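Plurero Makers' Group – minutes of the October meeting
Held in the Zidwood building, 10 a.m.

1. Minutes of the last meeting
Approved with one correction. The Plilau invoice was for the shelving and had already been paid.

2. Visit to the Georgiou open day
Six members went. The group was shown hand-held grippers, which a person carries through a household task while a camera on the tool records it. The recordings are later used to train robot arms. The morning session was on table setting and lasted more than two hours, with a break for questions. 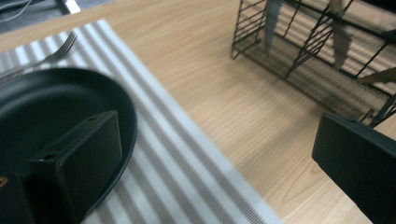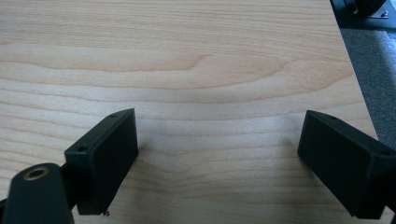
Gripper fingers over the wooden table, Georgiou open day.

Members asked how cutlery is handled. The hosts said forks are harder than plates – thin handles tend to turn in the grip. Cost was also raised, but no price was given. Three members would like to try the tool themselves, and Georgiou is open to a return visit in small groups.

Action: secretary to write to Georgiou and ask for dates.

3. Room bookings
The Zidwood rate stays the same until spring. Evening bookings must now be made online.

4. Any other business
The label printer is still out for repair.

Meeting closed at noon.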